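Cilmont tabletop sorting set, README

Last touched Sunday, October 16, 2022. Still messy, sorry, wanted it up before the weekend was over.

What's in it

Photos of small household stuff on tabletops, mostly being put away. Tape, string, pens, clips, scissors, the junk drawer basically. The question behind the set was pretty plain: where does a thing sit before it gets tidied, and where does it end up. 2848 photos in this release. The April one was smaller and had a lot of near duplicates, those are gone now. If you have April, delete it and start over, the numbering doesn't match.

Folders

photos/ all the pictures, flat, no subfolders
labels/ one text file per picture, same name
lists/ train and test lists, plus the skip list
notes/ my own notes, not cleaned up, read at your own risk

Labels

Each line in a label file is one object. Object name first, then color, then how it lies (flat, upright, leaning, unknown). Plain words, no codes. There are 16 object names. Full list in labels/names.txt. Anything that didn't fit went under "other", so "other" is a real grab bag and I would not train on it.

Tape is its own name, all kinds. Masking, packing, clear. In the first round masking and clear were split but people disagreed too often on small rolls, so we merged them. Kind of tape is in the comment field if the labeler was sure. If the comment is blank it means nobody was sure, not that it's plain.

Flat vs upright for rolls: flat means resting on its side, hole facing up. Upright means standing on the rim like a wheel. This got mixed up in 2 batches (Awasthi and one of the Zemberg ones), fixed in this version. Think I caught them all.

Color is the color of the thing, not the table. Sounds obvious but pale blue tape on a green top kept coming back as "green". Same with light showing on the surface. Glare is not an object, don't label glare.
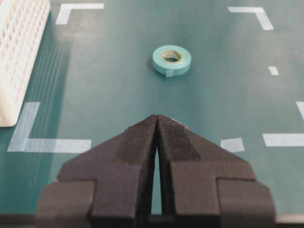
Hollow objects: the box goes around the whole roll including the hole, even if table shows through the middle. The cardboard core is part of the tape, no separate label. For cups and jars same rule.

Batches

Awasthi - home office stuff, the cleanest batch
Zemberg - kitchen drawers and a sewing box, lots of overlap between things
Fostari - craft supplies, added last, labels checked only once

File names start with the batch letter so you can pull one out if you need to. Training only on Fostari is a bad idea, too much yarn.

Known problems

- pens and markers still get swapped
- color names are loose. "light blue", "sky blue" and "aqua" all show up, use lists/colors.txt to fold them together
- 4 label files are empty on purpose, those are tables with nothing we had a name for
- some pictures are soft. Left them in
- shiny tables make the boxes a bit sloppy along the edges, expecially near windows

Using it

Read lists/skip.txt first and drop those. Then train.txt and test.txt. Don't reshuffle if you want numbers that compare with ours, things from the same table are kept on the same side of the split.

Fine for teaching, papers, hobby stuff. Please say Cilmont set and give the version date. No selling it on as your own.

To do

redo the Zemberg boxes
second check on Fostari
decide if string and yarn are one thing or two
write a script that flags color typos, there's "ligth blue" in there somewhere

Corrections: send the file name and what's wrong with it, one per line is easiest. Goes in the next version.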